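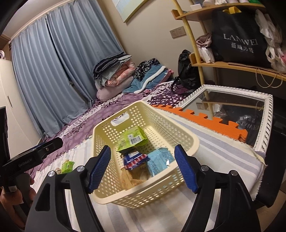 Packets into the basket, one grip at a time, on a striped bed cover.

Hi! I run the home sessions for Fekete and I'm looking for people to join us in Himholm from the end of February. You'd be working with a hand-held gripper (two of them once you've got the hang of it), picking up ordinary household stuff and putting it where it belongs. What you do with your hands gets recorded, and the Iritz sorting arms at our packing hall learn from it.

Now, I know what some of you are thinking, because I thought it too. I packed orders in that hall for years before the arms came in! My old bench is gone and I won't pretend I don't miss the chatter. What changed for us is that the lifting and the late line went to the machines, and a bunch of us moved over to teaching, checking and fixing. Some people love it. A couple of my friends found it too quiet and went back to the loading dock, and that was fine with everybody.

You don't need any tech background. If you can fold a towel and keep your patience when a slippery little packet gets away from you for the fifth time, I want to hear from you. Left-handers very welcome, we're short on them.

The practical bits:
Sessions last 2 hours, with a proper break in the middle
5 sessions per person, in your own home or at our place on Gurkik Street
Pay is 100 per session, travel paid on top
Training is paid too (I do it myself, bring questions)
Anything you don't want recorded, put it away first or tell us and we'll skip that room

If you already work in the hall, your shifts stay as they are and your line lead doesn't see your recordings. I asked for that in writing before I took this job.

To sign up, leave a note at the Fekete front desk, room 229, by 17/02/2024. Tell me which hand you write with and when you're free. I answer everyone, usually in the evening once my kids are in bed!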